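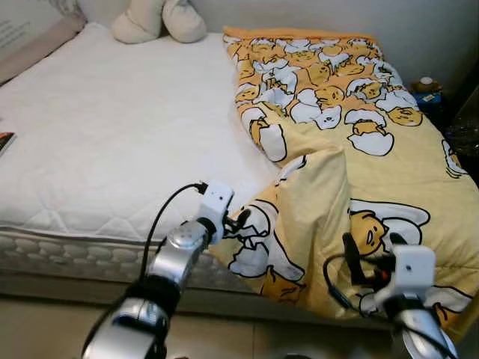 Half bare mattress, half egg comforter, mid-morning.

I think a bed should be left stripped for a few hours every time the sheets come off. All morning, if you can manage it. Most people I know pull off the old sheets and put on the clean ones in the same five minutes, and they are proud of how fast they do it. I used to be one of them.

The argument for speed is easy to understand. An unmade bed is a big ugly thing in a small room. My bedroom is small enough that the bed is pretty much the furniture, and when it's torn apart the whole apartment feels torn apart. My mother could not stand a bare mattress. She covered it before she put the coffee on.

But you sleep on a mattress every night and you almost never look at it. When I bought mine, a Tandadow, I paid 785 dollars and spent a long time in the store pressing on the quilting and asking questions. Then I took it home, put a sheet on it, and did not really see the top of it again until June of the next year. For something I paid that much for, that is strange behavior. I would not treat a couch that way.

So now I look. I run my hand over the quilted top and feel for any place where the padding has gone flat. I check the piping along the edge, which is where my last mattress started to come apart. I push the comforter over to one side and do one half, then push it back and do the other. It takes very little time. The rest of the morning the bed just sits there and airs out while I do something else.

Ragnvald Midtbø, who lives upstairs from me and has opinions on laundry, thinks this is nonsense. His view is that a room is aired by opening a window and that the bed can be made while the window is open. He also says that if I had a proper mattress cover I would not need to inspect anything. He may be right about the cover. I bought a Prullitz one for 41 dollars and it slid around so much that I gave it away.

My other opinion is about the comforter. Mine is yellow and has egg yolks all over it, sleepy ones, lying around in their cracked shells. I am a grown adult with a mortgage. I have been told more than once that I should get something in white or gray, and I did go and look. The Stöckli set everyone recommends was 271 dollars, and it was the color of a filing cabinet. I stood there holding the corner of it and could not think of one reason I would enjoy coming home to it.

People spend a lot of effort making a bedroom look like a hotel room. I like hotels fine, for two nights. At home I want a bed that looks like somebody lives in it, and lazy egg yolks do that. The two cream pillows go with it well enough. They are plush, they don't match each other in size, and I have no plans to replace them.

I don't fold the comforter while the bed is airing, either - it stays in a heap until I'm ready. Folding a thing so you can unfold it two hours later is work for the sake of looking busy. A corner hangs down toward the tile and I let it hang.

The sheets go back on after lunch. If company is coming I shut the bedroom door.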